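My day at the Clestness book fair, with a detour to the printer

I'd been meaning to get to the Clestness Book Fair for years and always found an excuse (deadlines, a cat at the vet, one time a flood in the kitchen), so when a friend offered me the spare bed for the weekend I had the bus ticket bought before she'd finished typing. If you write novels, or read a lot of them, or both, here's how it went.

The fair takes over the old Exchange hall downtown, plus two tents in the parking lot behind it. The program listed 116 tables, most of them small presses, and I'm fairly sure I stopped at more than half. I'd told myself I would buy two books. I bought nine. One is in a language I can't read, but the jacket was gorgeous and the woman at the table promised me an English edition in May, so I'm calling it an early start.

The first thing I went to was a panel on second novels, because I'm stuck in the middle of mine and wanted company. It was packed! People sat on the steps with their coats in their laps. Three novelists talked about what happens after a debut, and the best part was the youngest one admitting she'd thrown out a whole draft (568 pages, she'd brought the box of it to prove the point) and kept only a conversation between two sisters at a bus stop. That conversation became chapter one of the book she ended up publishing. I wrote that down and underlined it twice.

The moderator kept steering everyone back to autobiography, which got old. Does anybody ask a crime writer how many people they've poisoned? But a man in the back asked about writing children after writing for adults, and the whole panel woke up. All three of them had tried it under another name. One said the pen name made her braver, since her mother wouldn't know to buy it.

After that I stood in the coffee line for half an hour, which I mention only so you'll bring a thermos.

The short reading slots were my favorite part. Ten minutes each, a bell at the end, and the next person is already walking up. Some writers can't read their own work to save their lives, I'm sorry, and some could read you a tax form. I heard a ghost story set on a ferry that made my neck prickle, and a very funny piece about a translator who starts improving the book she's translating and can't stop. I'd have bought that one on the spot but it isn't finished yet.

In the afternoon I'd signed up for the visit to Bikport, the book printer across the river. They take a group over from the fair every year and you have to put your name down early. We went in a school bus with terrible springs. Bikport prints for a lot of the presses who had tables in the hall, and I'd never once seen the inside of a book plant, which seems silly for someone who has spent her whole adult life wanting to be in one of the boxes coming out of it.

We got earplugs and a paper folder with sample stocks in it (I've been stroking the uncoated cream one ever since). Our guide explained signatures, the folded sections that get gathered and bound, and why page counts come in the multiples they do. So that's why there are blank pages at the back of my first novel. I had always assumed somebody was being generous.

She showed us a proof of a poetry collection next, and a stack of covers waiting for their insides. It's strange to see a cover you recognize lying there by itself, without any weight to it. A couple of people in our group were published by the same press and went a little quiet around that stack, and I understood completely.
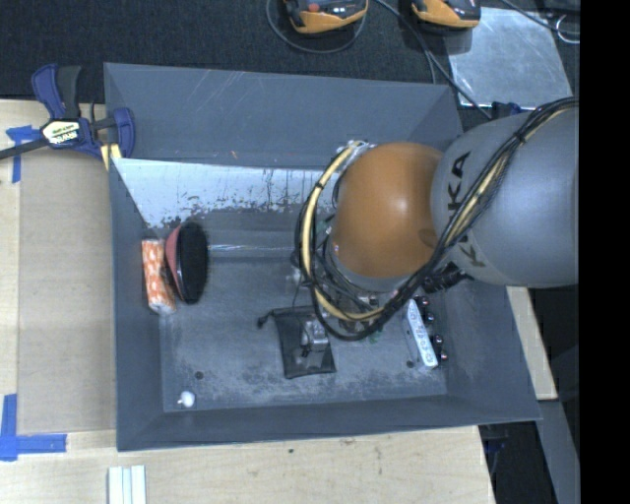
Mtshali, standing next to me with a folder under one arm, thought small presses should tell their authors much more about all this, and said that a first-time novelist who knew what a late change to a page proof costs would make far fewer of them. I said I'd have made exactly as many and felt worse. We agreed that both things could be true, and went on comparing notes about proofs most of the way back over the bridge. My worst was renaming a character at the very last stage. Mtshali's was a missing acknowledgments page, found by an aunt.

I asked our guide about print runs too, because it's the question writers are too shy to ask each other. She wouldn't name titles, of course, but she said a literary novel from a small press might have a first run far lower than people imagine, and that reprints are where it gets exciting. The most recent job she could talk about freely was the fair's own anthology: 1,081 copies, an odd number that had caused some discussion in the office. I have one of them. It's a nice fat paperback with flaps.

Back in Clestness I made it in time for the Lindero Prize, which goes to a book of short stories and gets announced from the little balcony at the end of the hall. I had read only one book on the shortlist and it didn't win, so I can't tell you if the judges were right. The winner gave a lovely short speech about the library where she wrote most of it, at a table by the radiator, and then lost her place in her notes and just said thank you to everyone and sat down. Big applause. There was a line for her signature inside five minutes, with me in it.

I've been reading the winning book since I got home and the third story is a knockout. It's all told by a woman waiting for a locksmith. I read it on the bus, missed my stop, and didn't much mind walking.

A few practical things, in case you're thinking of going next year:

The day pass covers all the panels but you still need to reserve the bigger ones. I didn't know that and missed the one on memoir.

Food in the tents is fine and overpriced. The bakery on the corner of the square is better, and they'll let you sit and read for as long as you like.

Bring a real bag. The free totes are thin and mine split on the bridge side of the square with six hardcovers in it — everyone was very kind and helped me chase a bookmark.

Talk to the people at the smallest tables. They've read every book on them, sometimes in five different drafts, and if you tell them one novel you love they'll put the right thing in your hand. That's how I ended up with a slim little book of linked stories about a marching band, which I'd never have picked up alone and which I have already lent out.

If you want to do the printer visit, wear flat shoes and put your name down the moment the list opens. There was a waiting list this time and I got in because someone in front of me had the wrong date.

Would I go again? I've already asked about the spare bed. My plan for next time is to apply for a reading slot, which I'm writing here so I can't back out of it. I have a chapter that runs nine minutes if I don't breathe. It's from the new novel, the one I'm stuck in, and on the ride home I cut its first four pages and started with the phone call instead. Much better — I think it was the box with the thrown-out draft that did it.

I'll put up my notes on the second-novel panel separately, once I can read my own handwriting. If you were there and caught the name of the ferry ghost story, please leave it in the comments. I wrote down the title as "The Something Crossing" and I've been searching for it all week.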